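Mesau : jeu de textes d'annonces d'objets d'occasion

Version du mois de janvier

Mesau est un recueil de 310 annonces en français, écrites pour la vente d'objets entre particuliers. Les textes viennent du site Zestwood, avec l'accord des auteurs. Les catégories les plus fournies sont les montres et bracelets de sport (143 annonces), puis l'outillage. 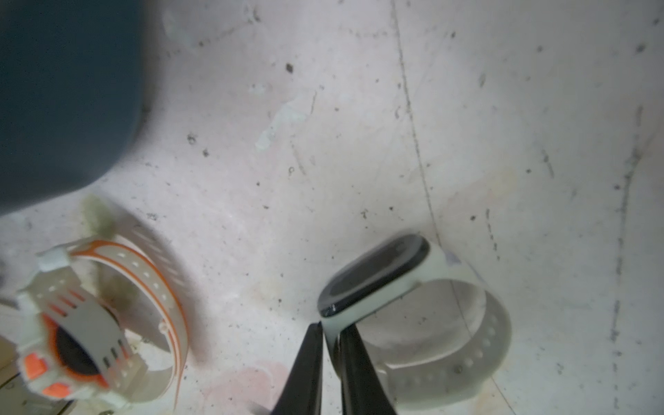
Contenu des fichiers

annonces.csv : une ligne par annonce, avec le titre, le texte, la catégorie et le prix demandé.
categories.csv : la liste des 18 catégories.
Le séparateur est le point-virgule, l'encodage est UTF-8. Les gants de travail et les mallettes sont classés dans « outillage ».

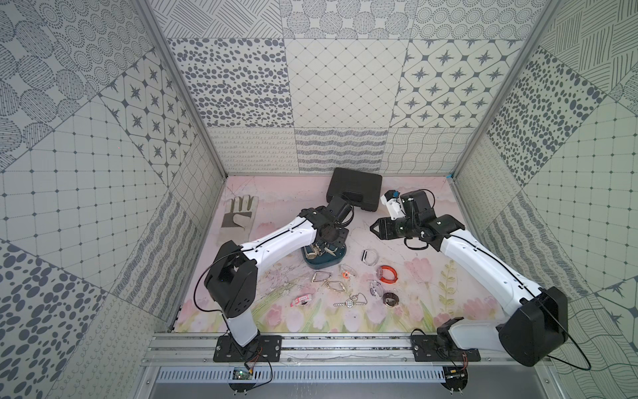
Limites connues

Les fautes d'orthographe des vendeurs sont gardées. Dans plus de 32 annonces, le prix manque et le champ reste vide. Les numéros de téléphone sont remplacés par le mot TEL.
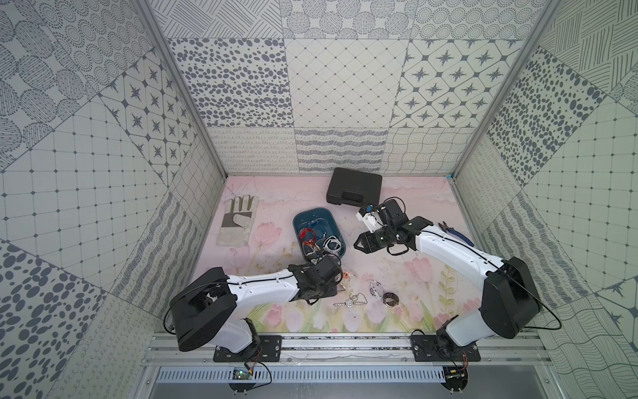

Les doublons sont enlevés avec l'outil Dinow, mais il peut rester des textes très proches, surtout pour les bacs de rangement. Merci de signaler ceux que vous trouvez.

Licence

Utilisation libre pour la recherche. Pour un usage commercial, il faut écrire à l'association Sfeir avant.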